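Can a machine put my kitchen away yet?

I have wanted a robot to do my dishes since I was a kid. Every few years I check how close we are, and this June I spent some evenings on it again.

At work the answer is easy. The plant in Rusdale where I do maintenance has had arms on the packing line for years. They pick the same carton from the same spot and set it on the same pallet. When a carton shows up crooked, the line stops and one of us walks over.

A kitchen is all crooked cartons. Lids are the thing I keep coming back to. A lid is wide and thin, and most grippers have two fingers that open only so far. You can't grab it across the middle, so you go for the knob, or you pinch the rim and hope it doesn't swing.

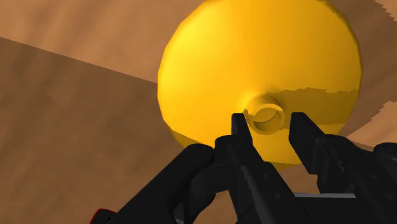 A raised ring near the lower middle of a big round part gives two fingers something to close on. They still have to come in on either side of it, and being off by a little means pushing the part along the table. People do this by feel. Most of the machines I read about do it by camera, and a hand that is close enough to grab something is often blocking the view of it.

Simulation helps with the practice. A small outfit called Mamwood says it ran one pick 2000 times overnight on a desktop computer, with no broken plates. Their real arm then got 4 out of 30 on the first day. I liked that they posted the number. Simulated wood doesn't drag on a part the way my table does, and shadows don't fall the same way either.

So my answer for this year is the same as last time – shop floor yes, if you build the floor around the machine. House no, apart from vacuuming. I would pay good money for something that only emptied the dishwasher, even if it took all night.

Next I want to look at laundry folding. I expect it to be worse.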